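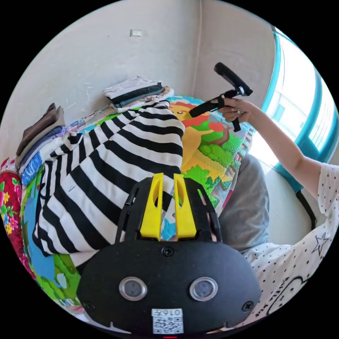

Gripper 0164, yellow fingers upright

About Sevura

Sevura is a small company that prepares schools and families to receive exchange students. We train the coordinators who look after visiting students during a semester or a school year, and we run evening courses for host parents before the student arrives. We do not recruit students and we do not sell places in schools. Our customers are high schools, colleges and exchange programs who already have students coming, and who would like the stay to go well for everyone in the house and in the classroom.

How we started

The company was founded by Mared Edwards and Conall Ó Conaill, who met when both worked in the international office of the same college. Mared was responsible for housing. Conall took care of enrollment papers, class schedules and, on many weekends, the telephone that students could call when something went wrong.

It was this telephone which gave them the idea. The calls were very often about small matters that had been left alone for too long. A student did not know if she was allowed to open the refrigerator at night. A host father believed that a boy was unhappy with the family, when the boy came from a home where children stay quiet during dinner. By the time of the call, both sides had usually been worried for weeks, and the student was already asking for another family.

Mared began to write down the questions and the answers that had helped. The notes grew into a binder, and the binder was lent to a neighboring school, which returned it with a list of more questions. Out of this came our first course, Pluvitz. The name was the title on the binder and we have kept it. People ask us what it means, and it was simply the name of a board game that stood on the same shelf.

What we offer

Pluvitz is our course for host families. It is taught in 5 evening sessions, in a school or a library near the families. The first session is about the weeks before arrival: the room, the house rules, the first letter to the student, and what other children in the family should be told. The second and third are about daily life, with much time for food, money, telephones and bathrooms. The fourth is about conflict. The last takes place after the student has been in the house for a month, so that the families can come back with real cases. Both parents should attend if there are two of them, and older children are welcome from the second session on.

Bevan is the course for coordinators. It lasts three days and is meant for persons who have to visit families, speak with teachers and write reports. A large part of it is practice in conversation. One participant plays the coordinator and another plays a student who says that everything is fine. We also work on written reports, because we have read many that contain only the words "student is well adjusted," and the next coordinator cannot do anything with that.

Datari is our shared calendar and handbook for schools. It tells the school office what should be done in which week, from the first message to the family until the farewell. Some schools use it in printed form and others on their computers. We update the handbook every July, when the schools have sent us their remarks from the past year. The edition now in use is dated Tuesday, July 23, 2019.

We also give advice by telephone to schools who have taken one of our courses. For this there is no extra fee during the first school year.

How we teach

Our groups are kept small, with a limit of 30 persons for family evenings and fewer for coordinators. We prefer a room with tables that can be moved. We use very few slides. Most of our material consists of short written cases, one page or less, which the participants read and then discuss in pairs before the whole group speaks.

The cases are taken from real stays, and we have changed the names, the countries and other details which could show who is meant. Our collection now has 239 cases. Before a case is used in a course, it is read by a former exchange student, who tells us whether the student in the story sounds like a real young person. Quite often the answer is no, and we write it again.

We try to be careful with statements about countries. In the early courses we had a chapter for each region of the world, with advice such as "students from here may be shy." We took these chapters out. They made host parents feel prepared, but then they looked at the student and saw the chapter. Now we teach families how to ask, and how to wait for an answer that may come two days later while washing the dishes.

The course evenings are held in English. Written material for natural parents abroad can be ordered in other languages, and the school should tell us early which ones it needs, as translation takes us several weeks.

Who we are

Mared Edwards leads the family courses. She grew up in a house where there was nearly always a visiting student in the upstairs room, and she was herself an exchange student at the age of sixteen. She says that she was a difficult guest for the first half of that year. She writes most of the cases and answers all letters from host families personally, so please give her a few days.

Conall Ó Conaill leads the coordinator training and is responsible for Datari. Before he worked at the college he was a teacher of geography. He likes clear forms and short meetings, and he has removed a good number of pages from the handbook with great pleasure. When you call us with a question about deadlines or visits, it is most likely Conall who will speak with you.

The courses are taught by the two founders together with a group of trainers who work with us for part of the year. All of them have either hosted a student or worked as a coordinator, and several have done both. New trainers first sit in a full course as participants. After this they teach one season beside an experienced colleague before they receive their own group.

What we believe about hosting

A good stay can include homesickness, bad weeks and arguments about the bathroom. We tell this to families in the first session, and some are surprised, as they have read only the friendly brochures. We would like them to decide with open eyes. In every season a few families decide after the course that they will not host this year. We consider this a good result, and we ask the schools to accept it without pressure.

We also believe that a change of family is not a failure. There are cases in which nobody has made a mistake and the persons simply do not fit together. What matters then is that the change is made calmly, and that the student can continue to greet the first family in the supermarket. The fourth evening of Pluvitz has a long part about this. In Bevan we practice the conversation in which the change is announced to both sides.

Finally, we think that teachers are too often forgotten. The family sees the student in the evening, but the teacher sees who the student sits with at lunch and whether homework is suddenly missing. For this reason the Datari handbook has a short section for classroom teachers, two pages only, which the school may copy and hand out freely.

Working with schools

A school or program that is interested usually begins with a conversation by telephone. We ask how many students are expected, who visits the families at present, and what has been difficult in the last years. Then we suggest one course or a combination, and send a written offer with all costs including travel. Family courses should be reserved in spring for students who arrive in late summer. For coordinators we have dates during the whole year except in the weeks of arrival, when everybody is needed at home.

Small schools are sometimes afraid that they do not have enough families for a group. In this case we try to connect two or three schools from the same area. It has worked well in most places, and the families often stay in contact afterward – they drive each other's students to the airport, and they exchange telephone numbers of dentists.

The participant's folder for Pluvitz costs 300 dollars for a set that serves the full group, and it may be used again with the next group if the pages are not written on. Families do not pay us directly. If a school wishes to ask families for a contribution, we request that it be kept low, so that no family stays away for reasons of money.

Privacy

In our courses people speak about their homes and about young persons who live there. We ask all participants to use no full names, and not to repeat outside the room what was told by others. Trainers do not report to the school what a single family has said. The exception is a situation in which a student may be in danger. In that case we inform the responsible person at the school on the same day, and we explain this rule at the beginning of every course.

Contact

Schools and programs can reach us by telephone on weekday mornings or with the form on our contact page. Host families who have a question about a student now living with them should please call their coordinator first. If you have taken part in a course and would like to offer a case for our collection, write to Mared. It can be short, and the English does not need to be perfect.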